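Work & Life | Opinion

The Quiet Room Is Not Going to Save Your Office
09/09/2025
1,339 shares | 2 comments

Every few years somebody sells office managers a new cure for noise. First it was the cubicle wall, then the white noise speaker, then headphones handed out with the welcome packet. The current cure is the quiet room, and I have spent a good part of the year sitting in them with a notebook and a growing bad mood.

The pitch goes like this. People can't think in an open office. Build them a padded box, put a soft chair in it, and they will come out rested and quick. Stellex, which sells these boxes to mid-sized companies, told me that its customers see "a measurable lift in focus." I asked how the lift was measured. It was measured with a survey, sent out two weeks after the box was installed, to people whose boss had just bought the box.

I don't doubt that noise wears people down. Anyone who has tried to write an email next to a sales call knows it. What I doubt is that the answer comes flat-packed. At the Pasdale business park, where I visited in February, the quiet room had a sign-up sheet and the sheet was full. Most of the names belonged to people who wanted to make phone calls.
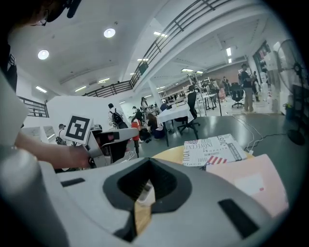
Heads down: hands-on work, with a headset strap in place.

Then there is the matter of what counts as noise. Hands-on work makes sounds, and the people doing it seem to mind them less than the ones typing nearby. A worker on a bench job told me the clicks and thumps were how she knew things were going right. What bothered her was the music, which someone in another department picked. No box was going to fix that. A conversation might have.

Grīnberga, a design firm that had one of these rooms and took it out, now keeps mornings free of meetings. It costs nothing, so there is no brochure for it. The staff I talked to liked it fine, though two of them said the afternoons had become unbearable. I believe them. You can't squeeze a day's worth of talk into half a day and expect it to stay civil.

Rullport, a rival to Stellex, has a newer model with a light that turns from green to red when the person inside should not be bothered. I sat in it for most of an hour with the light on red. Someone knocked twice to ask if I was using it.

Filed under: Workplace, Design, Health
1,138 likes
Contact us | Back to top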